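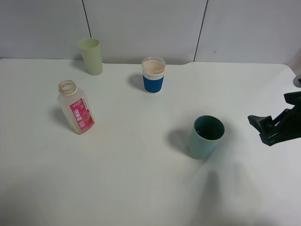 Tayla Henare asked last time whether a café can put its prices up without losing its regulars. It can, but only if it knows what each drink costs to serve, and that is where we start this week.

## Handout 12: Costing a drinks menu

Read chapter 14 of the course book first. We will use the Brinudbridge figures again, so bring your copy.

**Direct costs** change with every drink sold:

- coffee, tea or syrup
- milk
- takeaway cup, lid and sleeve
- card fee

**Fixed costs** are there even on a dead afternoon: rent, insurance, the lease on the machine, basic wages. Brinudbridge paid 2169 a month in rent and insurance in May. Wages are on your second sheet.

Table space counts as a fixed cost too. A table with no customer at it costs the same as a full one. 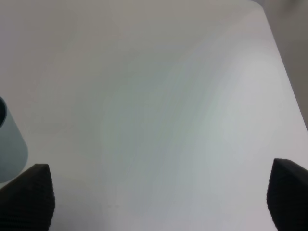
## Margin

Take the direct cost away from the price, after tax. What is left goes towards the fixed costs. Many students mix this up with profit and lose marks for it.

Neema Shemweta's group worked out the margin on tea and forgot the milk. Check yours for the same slip.

To find how many drinks cover the rent and insurance, divide 2169 by the margin on one drink. Round up.

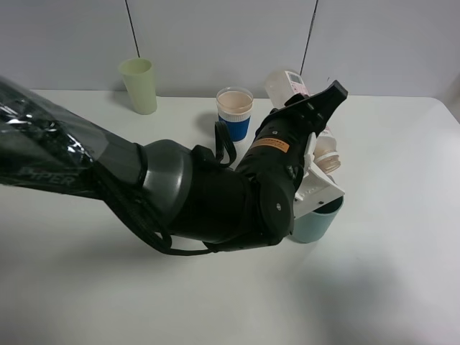
Once you have that number, repeat the sum with the price raised by 21 pence, and then with the old price and a cheaper cup. Write two or three lines on which change you would make first. Hand it in before the Tusten visit.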